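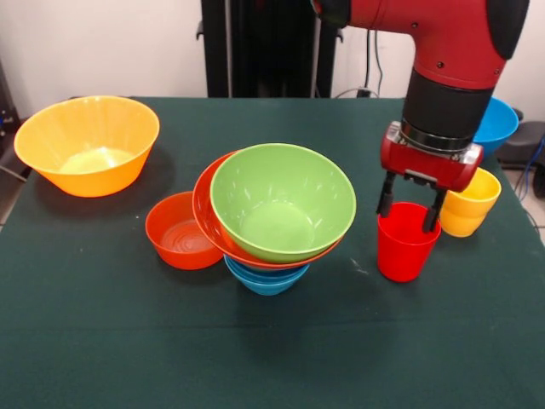
2. Background

Turton has a large Turkish-speaking community, most of whom arrived to work at the Clasaris textile plant. The Gündoğdu Cultural Association was set up by those families and now runs language classes, a lending library and a monthly small business evening. Our project looked at the business evening and asked whether it brings in people from outside the community.

3. Method

We attended 3 evenings between February and April and handed out a one-page survey at each. We also interviewed 11 business owners, most of them in food, tailoring or home repair. The association let us read its sign-in sheets, which list 2231 visits since the evenings began. Names were removed before we used them.

4. Findings

Most owners said they came first for advice on permits and loans. Contacts with other groups came later, usually through the shared meal. Two owners now supply the Zostier food market, and both met the market's buyer at an evening.

The association gives one grant of $1000 each year. Owners knew about it, but few had applied — the form is only in English, and it asks for a written business plan.

Younger members wanted joint evenings with the Somali and Polish associations in Turton. Older members were open to this but worried about losing the Turkish-language part of the program.

5. Limits

Our survey was in English and Turkish only. People who left before the meal were mostly missed, so their views are thin in our results.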